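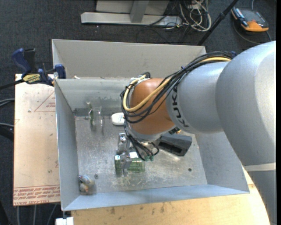

Re: [cell-planning] Capital items for the second picking cell

Replying to the question about whether the second cell needs its own dress pack allowance. It does. On the existing KUKA the black bundle and the yellow cable loop outside the orange wrist joint, and the thinner leads hang below it near the gripper, so every reach into the sheet-metal bin puts them close to the walls. I have added a dress kit from Hadar at $3,517, fitted. Lead time is 10 weeks, so the order should go in by March if we want it before commissioning.

Earlier message:

> Kevari have quoted the arm and controller as one line and
> the gripper as another. Cabling is listed as "by customer".
> Is that covered under the Hokedau budget, or do we need
> a separate line? Also, are we keeping the clamped bin?

Separate line, please. The Hokedau budget covers guarding and floor work only.

On the bin: no. A bar clamp on the rim is acceptable for trials but I would not carry it into the new cell. Priedītis can fabricate 3 bins with a bolted flange, same wall slope. We would run 2 and hold one as a spare. Their price excludes freight and I have asked for a revised figure.

Please send any other changes to the list before I lock the spreadsheet.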